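Ratomham Consumables

Notes on where the small stuff lives and how it gets replaced
Version 3
Maintained by whoever edited it last

What this covers

Gloves, wipes, bin liners, tape, labels and the other things that run out while someone is in the middle of using them. Furniture and anything with a plug are in the Clikent sheet. Please don't merge the two again. It took most of April to separate them.

Files

stock.csv: one row per item, 971 rows, of which a good many are tape
places.csv: where each item is supposed to be
places_real.csv: where each item is
changes.txt: complaints, mostly mine

Fields in stock.csv

item: a plain name. "Gloves, blue" is fine. "Misc" was fine until there were 22 of them.
place: a code from places.csv
reorder_at: the number left when you should order more
supplier: Kordestani or Jestavier. Kordestani delivers sooner; Jestavier reads the order form.
note: free text, used freely

Hanging storage

Disposable gloves go on the wall, in a clear bag, gathered at the top and clipped to a hook. The cupboard was tried first and absorbed 12 boxes without a trace. A clear bag lets you see what you've got from across the room, and it costs a good deal less than the dispenser in the Kordestani catalog, which I have been asked to stop bringing up.

The code for a hook is W plus a number. If you move a hook, change the code the same day.

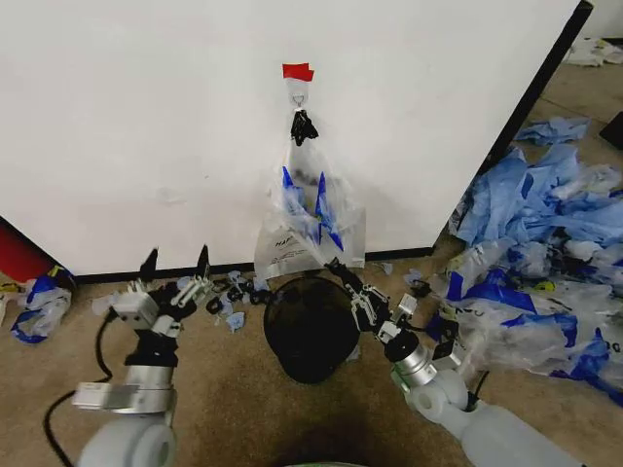

Wastebaskets have their own code, B, and are listed by the spot on the carpet where they belong. They wander. A basket under a glove bag should stay there, so that used gloves have a short trip and the baseboard doesn't collect them. Used gloves do not go back in the bag. This line was added in version 2 and will remain.

Known problems

Tape is entered by color, by width and once by smell.
Half the Jestavier rows have the old pack size.
places_real.csv is a month behind.

Changes

Send corrections as a new row in changes.txt, with the place code first. Corrections written on sticky notes are filed under B.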